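3.2 Reading logs and the delayed review

The second corpus consists of reading logs kept by members of the Hendia reading group and later reworked into monthly review posts. Each log entry records a title, a start date, a finish date and any remarks made while the book was still in progress. The review posts were written afterwards, at intervals chosen by the reader.

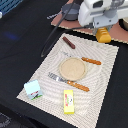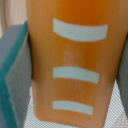 Figure 4. Tabletop objects. First: place setting with knife and round tan disc on a patterned placemat. Second: close view of a translucent orange object with three curved stripes.

We treat the log entry and the review post as two separate accounts of the same reading. Earlier work on amateur criticism has mostly relied on the post alone, on the assumption that the log is a rough draft of it. The present material does not support that assumption. Of the 600 log entries examined, 200 contain a judgement of the book that is missing from the matching post or is reversed in it. Reversals are most common for novels abandoned and then resumed, where the remark made on abandoning the book tends to be harsh and the later review mild.

Coding followed the scheme set out in Section 2. A remark was coded as evaluative if it assigned a value to the book, a character or a passage, and as procedural if it concerned only the act of reading (pages covered, place, interruption). Mixed remarks were split at the clause. Remarks about the physical copy – binding, type size, smell – were coded as procedural unless the reader linked them to enjoyment of the text. Quotations copied out without comment were left uncoded.

Two titles account for a large share of the difficult cases. Trikida, a family saga in four parts, was read by most members over several months, and its log entries are dominated by complaints about the number of cousins. The posts seldom mention the cousins at all. They centre on the closing part, which readers had finished shortly before writing. Abdella, a much shorter novel, shows the opposite pattern: the entries are brief and neutral, while the posts are long and quote heavily from the opening chapter. We return to Abdella in Section 4, where the effect of rereading is considered.

A recency effect would explain the Trikida posts but cannot explain those on Abdella. Ellis proposed in discussion that length is the controlling factor, with short books more likely to be reopened at the time of writing. The logs offer partial support. Several members noted that they had the book beside them when drafting, and these notes cluster on the shorter titles. The practice was not recorded in a consistent way, however, and no test of the proposal was attempted.

Entries were transcribed from handwriting and from a shared file using the Ado transcription template. Spelling and punctuation were left as found. Where a title was abbreviated, the full form was supplied in square brackets. The transcripts were closed on December 25, 2020, and later additions by members are excluded from the analysis. Elis Ellis checked the coding of all reversed judgements against the original pages, and disagreements were settled by rereading the entry together with the one before it.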